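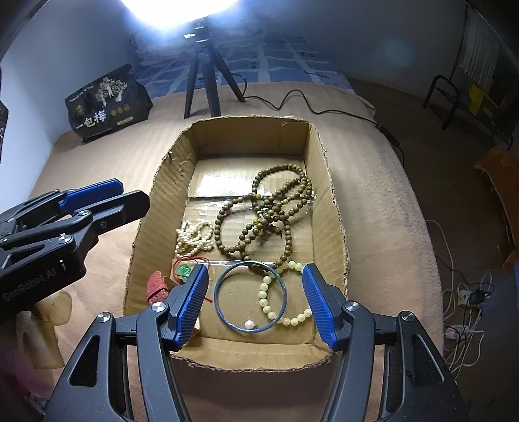

Casimiro Sepúlveda wrote back on the draft of these notes that jaw width is the wrong thing to compare first, and that he would rank hand-held grippers by what the pads do to a thin ring lying flat. His point is taken up in section 2.

Home Syllabus Notes Labs Readings Contact
Search this course Go

Lab 7: Comparing parallel-jaw grippers on small, thin and tangled objects

1. Purpose

Two hand-held grippers are compared on one set of objects before either finger design is mounted on an arm. The Barnitz fingers are stiff. The Gornau fingers have the same jaw linkage with a softer pad compound. The camera mount, exposure and controller settings are held constant, so differences in the record should come from the fingers or the operator.

2. Object set

Jewelry in an open cardboard box is a hard case for three separate reasons.

Rings and bangles. A thin bangle lying flat offers little height to close on. The pads can straddle the full diameter or pinch one side of the rim. Straddling needs a wide opening and clearance from the box walls. Pinching needs pad tips that reach the floor of the box. Sepúlveda's argument is that the second case separates pad designs and the first does not. The score sheet now lists them on different lines.

Strands. Coiled wooden beads and small pearl-like beads deform when lifted. Record where the strand was gripped, and whether a neighboring piece came up with it. A lift that carries a second object is scored as a partial.

Reflective surfaces. Clear packing tape on the box floor throws highlights back at the camera. Depth estimates near the tape should be treated as suspect until checked against the color stream.

3. Recording

Resting width is logged before the first grasp. Each run is capped at 2,880 samples. A run that reaches the cap is kept but marked. Jaw width is reported on a scale of 0 to 1,000, where 0 is fully closed. Do not convert to millimeters in the raw log; the conversion differs between the two linkages and belongs in the analysis script.

Lamp position is part of the setup. If the lamp is moved, start a new run number.

4. Analysis

Plot jaw width against sample index for every grasp. A clean pinch shows a steady fall and a plateau. A slip shows a plateau followed by a second fall. Strands often give a sloped plateau as beads shift between the pads, and the Cortés script misreads this as a slip. Check these by eye.

Report bangle-straddle, bangle-pinch and strand results in separate tables. A pooled success rate will not be accepted.

5. Due

Raw logs and plots go in the Brundthorpe folder before the first February session. Bring the score sheets on paper.

Last updated: Wed 29 January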